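Publié le 24 octobre 2022, par Fernanda Mota
Temps de lecture : 2 minutes

« Une déclaration de guerre par message de 13 mots, je demande à voir. » Miklós Fodor a lu le texte trois fois avant d'accepter de le commenter. L'ancien attaché de défense, aujourd'hui consultant chez Erkus, se méfie des crises diplomatiques nées sur un écran de téléphone.

En juillet, le compte d'un ministre évoquait des « mesures de riposte ». Les chaînes d'information ont tenu l'antenne toute la nuit. Et ensuite ? « Ensuite, rien. Aucun ambassadeur rappelé, aucune unité déplacée. On a surtout vendu de la publicité. »
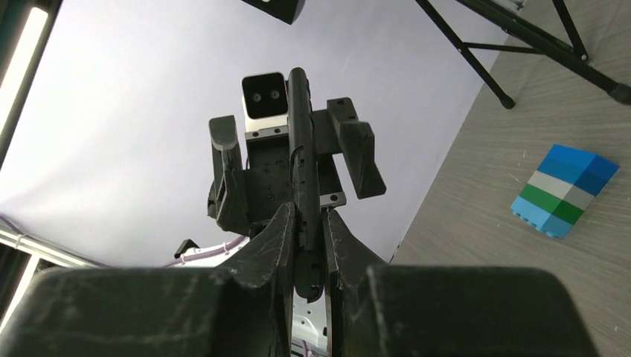
Deux pinces robotisées et une tige noire.

Je lui oppose que les mots peuvent engager un État. Il hausse les épaules. « En 1935, les chancelleries s'écrivaient des notes de six pages, et on mentait déjà très bien. Le support m'intéresse moins que les camions de carburant. Où sont-ils ? Qui les a vus bouger ? »

Le cabinet Plurkden a pourtant recensé 777 messages « hostiles » en un an. Fodor soupire : « Hostiles selon qui ? J'ai demandé la méthode, j'attends la réponse. »

Faut-il alors ignorer ces comptes ? « Non, je les lis tous les matins. Mais je laisse passer 24 heures avant d'en parler, et en général plus personne ne m'appelle. »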